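**lamp + plant on a small square table, too much?**

Flosora — honey-colored wood top, white drum shade, round black base, little leafy plant to the left of it. cord situation still bugging me
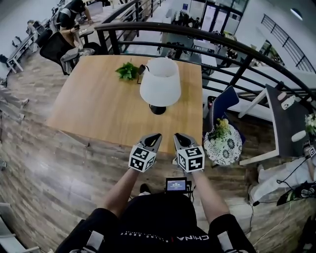 **Brovitz:** Lose the plant. A square top that size needs one thing on it, and the lamp is already tall enough

**Manurung:** disagree, plant stays. move the flowers off the side table instead — yellow and white on top of that blue floral pattern is alot

**Flosora:** no way, the flowers are the best part!! might try the lamp closer to the railing tho

**Brovitz:** then where does the cord go

**Manurung:** down the back leg, 3 clips. did mine in June, still holding

**Flosora:** ok ordering clips. plant stays for now, sorry Brovitz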